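The Return of the Mending Room

For most of its history the Vusley Institute kept its mending room on the ground floor, beside the boiler. Residents of the town brought in coats, curtains and school uniforms, and took them away repaired for the price of the thread. The room closed when cheap clothing made the service seem unnecessary, and its tables were put to other uses.

It reopened last September under the direction of Nikola Kwiatkowski, formerly a wardrobe supervisor in the theatre. The Institute had expected modest interest. By the end of the first season almost 300 garments had been entered in the repair book, and opening hours had been extended to include evenings until eight o'clock.

The work is divided between two services. Under the first, a garment is left at the desk and repaired by a member of staff. Under the second, the owner sits down at a table and is shown how to carry out the repair. The Institute gives priority to the second, and charges less for it. "A person who has replaced one zip will usually attempt another," Ms Kwiatkowski notes in her report to the trustees. "We would like people to come to us less often as the years go by."

The repair book shows what the clothes of an ordinary town suffer from. Hems and buttons account for a large share of the entries, followed by torn pockets and worn elbows. Waistbands are a category of their own. The fabric of a skirt or a pair of pyjamas may be perfectly sound when the elastic inside it has lost its stretch, and many such garments are thrown away for want of a repair that takes less than 30 minutes.

Materials are bought in from Trevaskis, a haberdashery supplier which has served the Institute since before the closure. Thread is chosen by daylight wherever possible, as the lamps in the room give navy and black much the same appearance. Users are also encouraged to look at home before buying anything new, and to bring whatever they find in drawers and sewing tins.

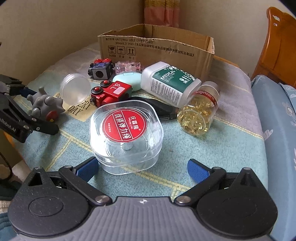
Should elastic be replaced with the same width as the original? In most cases it should, because the casing was sewn to fit it, and a narrower elastic will twist in wear.

The coming season will bring a second teaching table and a short course in darning, for which 3 places in each group are reserved for school leavers. Trustees have also approved a small lending store of irons, pressing cloths and dressmaking shears. Enquiries about the course should be made at the front desk, where the repair book may also be consulted during opening hours.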